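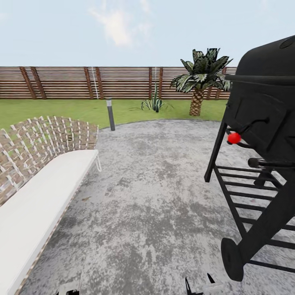 Séance 5 — Échauffement et récupération chez le coureur amateur

Bon, on reprend là où on s'était arrêtés en mai, avec le groupe du soir. Je vous remets mes notes au propre, parce que j'ai parlé trop vite (comme toujours !) et que le tableau était illisible.

Premier point, l'échauffement. Je vois encore des coureurs qui s'étirent longuement, assis, avant une séance de fractionné. Gardez ça pour un autre moment de la journée. Avant de courir vite, on trottine, on mobilise les chevilles et les hanches, puis on fait quelques lignes droites progressives. Comptez 17 minutes en tout, c'est le format que j'utilise avec le club Braltico et il passe bien, même l'hiver. S'il gèle, rallongez le trot et touchez le moins possible au reste.

Pour ceux qui ont le carnet Plalex : notez l'échauffement à part, ne le mélangez pas avec le volume de la séance. Sinon vos totaux ne veulent plus rien dire.

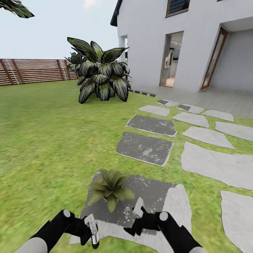

Le lendemain d'une grosse sortie

Les courbatures arrivent souvent avec un jour de retard, parfois deux, surtout après les descentes. Marcher, pédaler tranquillement, nager si vous aimez ça, tout convient tant que vous pouvez tenir une conversation. Le rouleau en mousse ? Moi j'aime bien, ça détend sur le moment, mais n'en attendez pas des miracles — et n'appuyez pas comme des brutes sur une zone douloureuse.

Reprenez aussi le cas Rezaei du polycopié : 38 ans, trois sorties par semaine, douleur sous le genou qui revient dès qu'on ajoute du dénivelé. Avant d'acheter de nouvelles chaussures, regardez la charge des dernières semaines. Une douleur qui persiste au repos ou qui fait boiter, on arrête et on consulte, je ne discute pas là-dessus.

Dernière chose, le sommeil. On l'a survolé, et c'est dommage ! On y reviendra avec le questionnaire Pement, à remplir avant la prochaine fois.

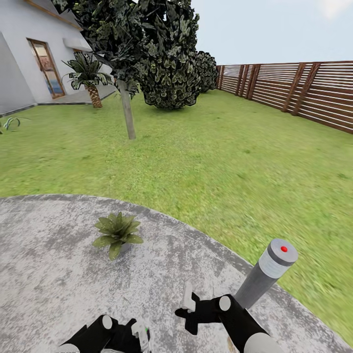 Une étudiante m'a demandé à la pause si le bain froid après chaque séance valait la peine. Après chaque séance, non, surtout si vous faites de la musculation à côté : pris juste après et trop souvent, il peut freiner un peu les progrès. Après une compétition, si ça vous fait du bien, allez-y, sans y rester des heures.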